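The wallpaper question: an interview with Binta Ibrahim

Binta Ibrahim has been hanging wallpaper in Bramerham long enough to have stripped some of her own work. She writes the paper and paint column for the Plavlow newsletter, and in March I went over to ask her why people keep buying big flowers for small spaces. I should say that I went as a doubter. I have lived with a floral bathroom and I didn't enjoy it.

"You had the wrong floral," she said, before I'd taken my coat off.

I asked what the right one would be.

"Something drawn. If you can see the ink line, the flower stays on the wall. The blurry watercolor kind just looks like a stain after a year."

That sounded like a sales pitch, and I said so. She didn't mind. Her case rests on peonies, moths and ferns at a scale most of us would be scared of, run over three walls with no plain one for relief. Pink and golden-orange on pale gray-white, with a small two-tier shelf standing against all of it.

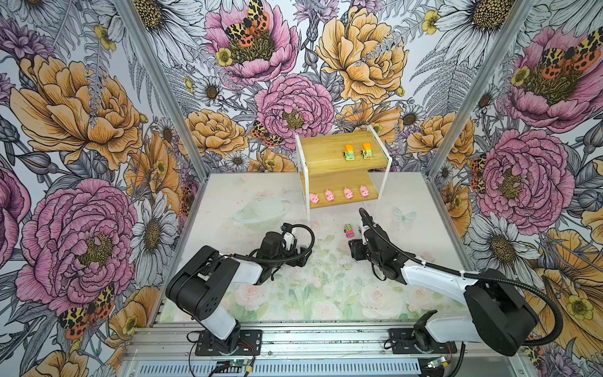 Chibuzor Briggs thinks three walls is two too many, and told me by email that he'd paper the back, paint the sides, and spend what was left over on a better shelf. A pattern that busy, he wrote, eats anything you put in front of it.

I read this out to Ibrahim.

"He's right about the eating," she said. "He's wrong about the sides. Paint the sides and you've made a poster. People stand there and look at it, and then they're sick of it by summer."

And the shelf? Does anyone see it?

"You see it fine. It's light wood, it's got a bit of white to it, it's low. Put something dark and carved in there and you'd have a fight on your hands."

I wasn't convinced, and I'm still not. My trouble with moths in particular is that I notice them. A flower I can ignore. A moth with orange wings and black spots is something I'd check on every time I walked past. Ibrahim says customers bring this up a lot, and that most of them stop noticing within 8 weeks. I asked how she knew. She said they stop calling.

We got to money, where I had expected her to be vague. She wasn't. A Pirum roll runs $60 and a Nair roll $70, and she'd pay the difference only if the corners are going to show. The cheaper one, she says, shifts a little in the paste, and with a large repeat you can end up with half a peony staring at the wrong half of another one.

"Do the corner first in your head," she said. "Where does the big flower land? If it lands in the corner, move your start over. I've had people hang five drops and then call me."

Her other rule is about floors. Keep them pale. She'll put up with a print underfoot if it's faint, and she doesn't care if there are toys all over it - small things scattered on a light floor don't compete with a wall like that.

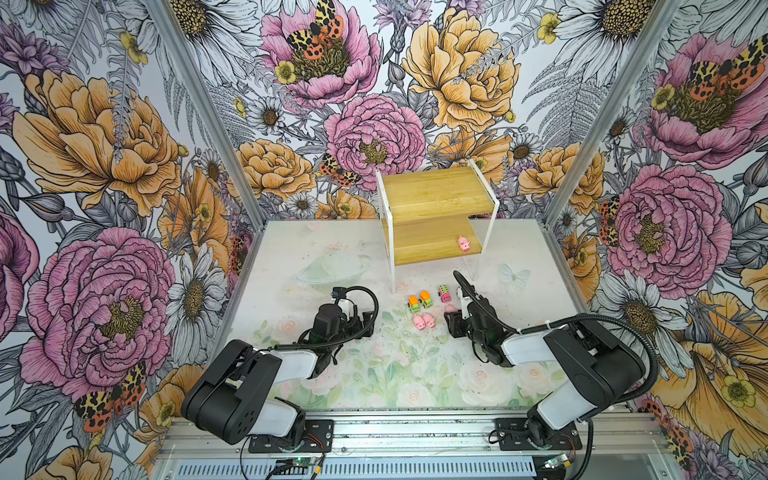
Page last changed: March, 4:15 p.m.

I pushed her on the toys, which seemed to me a convenient thing to be relaxed about. Most people I know with children and loud wallpaper regret one or the other.

"Toys get picked up," she said. "Nobody picks up a brown rug."

So what would she refuse to paper? Stairwells, mostly, and any room where the owner is planning to sell. She also won't hang a pattern this size above a chair rail, because the flowers get chopped at the waist. I asked if she had it in her own house. She has plain walls, it emerged, in every room but the pantry.

"I look at it all day," she said.

I'll leave readers to make of that what they like. The pantry has the ferns, without the moths.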